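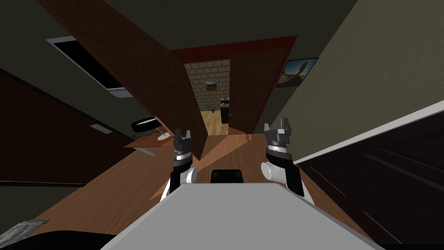 Figure 5. Wooden floor leading to a narrow hallway and a doorway with a dark red frame.

Product Support / Flooring Care / Set-up Guides

Search the manual Enter a keyword Go

Section 5. Applying Kerkex Floor Finish in Hallways and Adjoining Rooms

This section applies to interior wooden floors that have been sanded and cleaned as described in Section 4. It does not apply to stairs, exterior decking or floors fitted with underfloor heating. For those surfaces, consult the Drenwood technical office before opening the container.

5.1 Before you begin

Confirm that the room temperature is stable and that all windows can be opened. Remove door mats, threshold strips and loose floor vents. Doors that swing over the work area should be taken off their hinges or secured fully open.

One standard container covers 252 square feet in a single coat. Measure each hallway separately from the room it serves, and add the two figures before ordering.

CAUTION: Kerkex Floor Finish is flammable until cured. Extinguish pilot lights and switch off electric heaters in all connected rooms.

5.2 Applying the first coat

1. Stir the finish slowly with a flat paddle. Do not shake the container.
2. Mask baseboards and painted door frames with low-tack tape. Press the tape down firmly at the corners.
3. Plan the direction of work so that you finish at an exit. In most homes the room is coated first and the hallway last.
4. Pour a small amount of finish into a tray. Do not pour it directly onto the boards.
5. Using a Kuruc wide applicator, spread the finish along the grain in long, even strokes.
6. Overlap each stroke slightly with the one before it, keeping a wet edge at all times.
7. In a narrow hallway, work the full width of the floor before moving back toward the exit.
8. Remove the masking tape while the finish is still soft – tape left overnight may lift paint.

NOTE: Coat each board to its end wherever possible. A pause in the middle of a board will leave a visible lap mark.

5.3 Drying and second coat

Close the area to people and pets until the surface is dry to the touch. When dry, rub the floor lightly with a 374-series finishing pad and remove all dust with a vacuum and a tack cloth. Apply the second coat in the same manner.

Furniture may be returned after 80 hours. Rugs should stay off the floor until the finish has cured fully – see the table in Section 7.

CAUTION: Rags used with this product may ignite without warning. Lay them flat outdoors to dry, or store them under water in a sealed metal can.

Questions about this section may be addressed to Emília Kováčik, Technical Publications, Drenwood, Plondside office.

Related sections
Section 4. Sanding and Dust Removal
Section 6. Repairing Lap Marks and Bubbles
Section 7. Curing Times
Cleaning and Storing Kuruc Applicators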